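Workshop Notebook, Small Table
Entry for November, morning session, opened at 9:15

Purpose of the entry

The purpose of this entry is to record the state of the small table at the beginning of the November review, the decisions made about what is to be kept on it, and the questions that remain open for the next person who works there. The review follows the written request from Groser for a settled list of serving and cleanup items. The previous list, prepared under the Musel project, is now out of date and should no longer be consulted.

The entry is written in the order in which the work was done. Corrections have been left in place.

Condition on arrival

The table was wiped down before the session. The top is light wood with a natural finish, and it shows stains readily. There is an old pale ring near the wall side that has resisted both plain water and dish soap. It was decided not to sand it. The finish is thin there already, and a second attempt would require the whole top to be redone.

The room was cool. The window had been left open overnight and was closed at the start of the session. The overhead light was adequate for the whole of the morning.

The drawer under the counter was emptied and its contents sorted into three groups: keep, repair, discard. The repair group consists of a single peeler with a loose handle. The discard group contains a cracked measuring spoon and several lids that match no container in the building. These were checked against the shelf twice before they were put aside.

The green tray

The green plastic tray has been confirmed as the standard tray for the small table. It is rectangular, shallow, and has raised sides, and it takes a single bowl with space left over for one long item beside it. The earlier tray, a flat model ordered from Zestel, was withdrawn last spring after repeated complaints that things rolled off it. There have been no complaints about the present one.

It is recorded here that the tray should be washed by hand. The dishwasher on the lower floor reaches a temperature that has warped two other pieces of plastic this year, and replacement trays in the same size have been slow to arrive.

The round brown bowl goes with the tray. It was chosen over the white one on the grounds that pale produce is easier to see against a dark rim. A colleague has asked whether a deeper bowl would be better. The matter was considered and set aside for the present. A deeper bowl would raise the contents well above the sides of the tray and make them harder to reach from a seated position.

Arrangement

The layout used in the session places the bowl in the tray with the pale yellow, rounded piece in the bowl and the long pale piece lying next to it on the left. The orange stick is kept off the tray, on the wood, and the blue sponge sits on the opposite side. The light-blue lid is laid flat on the far left of the orange piece, and the dark red-brown cluster stays toward the front of the table.

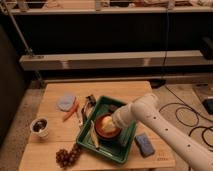

The layout has one weakness, and it concerns the dark metal utensil. When it rests partly across the rim of the tray, anyone lifting the tray must move the utensil first. The Říha notes recommend a separate rest for utensils of this kind, placed beyond the far side of the tray. A small ceramic rest is available in the cabinet and will be tried at the next session. If it proves too light to stay in place, a folded cloth will be used instead.

The position of the sponge was discussed at some length. Two views were put forward. The first holds that a sponge has no place on a table where food is being set out, and that it should remain at the sink. The second holds that a sponge within reach is used, while a sponge across the room is not. For the present the sponge stays on the table, on the right, with the condition that it must be clean and must not touch the tray. The blue sponge with the darker scrubbing face is to be used on this table only and is not to be borrowed for the workbench.

Cups

Small white paper cups continue to be used at the left edge. They are light, and they should be set farther in from the edge than has been the habit. A request for cups with a heavier base has been passed to Groser. Until there is an answer, the paper cups are to be thrown away at the end of each session. They are not to be rinsed and reused, as was done for a time in the summer.

Lids

The question of lids has come up in every entry for the past several months. The translucent light-blue lid is retained. It is thin enough to store upright behind the trays, and it can be seen easily on the pale wood. All other loose lids have been removed to the discard group described above. Anyone who is missing a lid should look there before the end of the month, when the box will be emptied.

Timing

Setting out the table took 5 minutes with everything already in the drawer. Clearing it took 15 minutes, including washing the tray and bowl by hand. The second figure is higher than expected. Most of the added time was spent walking to the sink and back, and a carrying basket would help. A basket with rigid sides is preferred.

Order of clearing, as now agreed

Cup first, into the trash.
Utensil to the sink.
Loose pieces into the bowl, and the bowl carried in the tray.
Lid wiped and stored upright.
Table wiped with a damp cloth, then dried with a second cloth.
Sponge rinsed, squeezed out, and stood on its edge.

The dry cloth is not optional. The finish has clouded in places where water was left to stand.

Open items

The ceramic rest is to be tried and the result entered here.
The peeler handle needs a new pin. The workbench has none in the correct size.
Groser has not yet replied concerning the cups.
The label on the drawer still refers to the Musel list and must be replaced.
The pale ring on the table remains. No further treatment is to be attempted without agreement.

The session closed at 11:40. The drawer was left unlocked and the drying cloths were hung on the rail beside the sink.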